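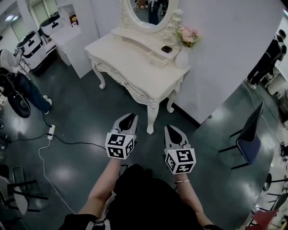

I've been wanting to write about the dressing table for ages, and every time I sit down to do this newsletter something more urgent elbows it out (the parking thing, the price list, the great towel shortage). So it gets the top spot this time and the parking can go at the bottom. If you've been in for a color or a blowout since January you've met it already. It's the white one with the carved oval mirror and the curly legs, and it's the first piece of furniture in this salon that people have asked to have their picture taken with. I had no idea it would be so popular! I bought it on a whim, I carried half of it up the stairs myself, and I've spent more evenings cleaning its curlicues with a toothbrush than I'd care to tell my husband.

The story goes like this. We had a plain shelf there before, the kind with a rectangle of mirror screwed over it, and it did the job. You could put your bag on it. You could check the back of your head if somebody held the hand mirror at the right angle. But everyone who was getting ready for something – a wedding, a graduation, a first date they were pretending was no big deal – ended up doing their lipstick in the restroom, standing up, with the hand dryer going off every time they moved an elbow. I watched a bride do that last year and I felt bad for a week.

So I started looking. I looked at new ones first, and there's a place called Wavwood that makes very pretty modern vanities with clean lines and lights built in, and I went as far as measuring for one. It would have been fine. Then I did what I always do, which is wander into the secondhand place on Vustier Street on my lunch break "just to look," and there was this great big wedding cake of a thing at the back with a lamp and three rolled-up rugs on it. Carved front, curved top, little drawers under the mirror. The man wanted more than I had. I walked around the block, ate a pretzel, went back in, and he still wanted more than I had, and I bought it anyway.

Getting it up here was a whole day. The mirror comes off, thank goodness, and rode up by itself wrapped in two comforters from my own bed. The table part does not come apart at all. It went up legs first, then it came back down, then it went up legs last, and there's a scuff on the landing that I'm choosing to think of as character. If you're ever moving a table with curved legs, please take my advice and wrap the feet before you do anything else. We wrapped the top beautifully and left the feet bare and that's where the only chip is. It's on a back one. You won't find it.

Next came the question of where it should live, and I moved it four times. Against the back wall it looked like it was waiting for a bus. By the window the sun came straight off the mirror into the eyes of whoever was at the basins. It's out in the open now, with the curved white partition behind it, and I like it so much better that way, because you can walk all the way up to it and see the carving along the front. White on white sounds dull, I know! But the partition is so plain and the table is so extremely not plain that they get along, and with the dark green floor under those legs it looks like it's standing in a garden.

Now, the practical part, for those of you who have asked me how I keep it clean (there are more of you than I expected, and I think a lot of you have a carved something from an aunt).

Dust first, always dry, always before anything damp goes near it. I use a soft makeup brush, a big fluffy powder one that was past its best. It gets down into the leaves and the scrolls where a cloth just skates over the top. For the really tight spots I use the toothbrush, a child's one, extra soft. After that it's a cloth barely dampened with warm water and one drop of dish soap, and then straight away a dry cloth after it. I do a small patch at a time and I don't let water sit in the carving.

Hairspray is the enemy. It's a salon, it's in the air, it lands on everything, and dust sticks to it and turns into a sort of gray felt. I didn't realize how bad it had gotten until I did the top of the mirror frame one night in March and had to rinse the cloth over and over. I do the frame every week now. For the glass I spray the cleaner on the cloth and never on the mirror, since anything that runs down goes behind the edge and you get those black speckles that never come out. My mother's hall mirror had them and I used to think they were a pattern.

The white top shows everything. Foundation comes off with micellar water. Lipstick comes off with micellar water and some patience. Nail polish does not come off with anything I'm willing to put on it, so please, please, do your touch-ups at the nail station and not here. There is one tiny coral dot near the left side and I know who you are, and I forgive you.

And then the flowers! I get asked about them nearly as often as the table.

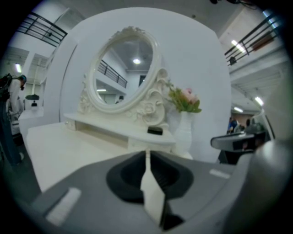
Rungnapa Thaweesak wrote back after the last newsletter to say that she'd never put fresh flowers on a dressing table at all, because the pollen gets into powder and brushes and a knocked vase will lift the finish in an afternoon. She said she'd learned it with a bunch of lilies and a silk blouse, and that a good artificial bunch, dusted, beats a fresh one on its fourth day. I wrote to her to say I'd come around to the same view, only slower and with more mopping.

Ours are artificial, yes. Pale pink with green leaves, in the tall white vase to the right of the mirror, and I've caught more than one of you leaning in for a sniff (I take that as a compliment to the flowers). I started out with fresh ones every week and it was lovely for a month. But the room is warm, the dryers are going, and by the middle of the week they'd be hanging their heads over people's makeup bags. I tried just greenery for a bit and it looked like a dentist's. The pink ones cost me $28 and I've had them ever since. I clean them with the hair dryer on the cool setting, out on the landing, and every so often I swish them in the basin and let them drip overnight. The one trick I'd pass along is to bend the stems. They come out of the packet standing at attention, and if you give each one a different lean, some forward, a couple off to the side, they settle down and look like somebody picked them.

The height matters too. I had a shorter vase first, a glass one, and it got lost beside all that carving. A tall one in nearly the same white as everything around it sort of disappears, and then you only notice the flowers.

A few small things people have asked for, while I'm on the subject:

The stool. Yes, there's one coming. I've found a low one at Seneviratne that's the right height and I'm waiting to hear if they'll do it in something wipeable. Until then please grab any chair you like and pull it over.

The light. It's good from above and not so good from the front, and I know that's the wrong way around for eyeliner. Sabina Liyanage has offered me a pair of little clip-on lamps from Cekton and I'm going to try them on the frame with felt under the clips. If they mark it they're coming straight off again.

The drawers. They do open! They stick a bit when the weather's damp, so pull gently and straight, and don't wiggle. I rub a candle stub along the runners now and then and that helps a lot. The bobby pins and cotton pads inside are for everybody, so help yourself.

Booking it. If you're getting ready for an event with us you can have the dressing table for the half hour after your appointment at no charge, just say so when you call. Two people can share it if they're fond of each other. For bigger parties let me know ahead of time and I'll put up the long mirror as well.

I'm also thinking of repainting the insides of the drawers, where you'd only see it when you pull one out. Something silly, like a bright pink or a proper tomato red. I've got three sample pots on my kitchen windowsill and can't decide between them, so if you have strong feelings tell me when you're in the chair, or write your vote on the pad by the register. Voting stays open until I get impatient and paint them.

Parking: the lot behind the building is being resurfaced, so use the street side for now and give yourself an extra ten minutes.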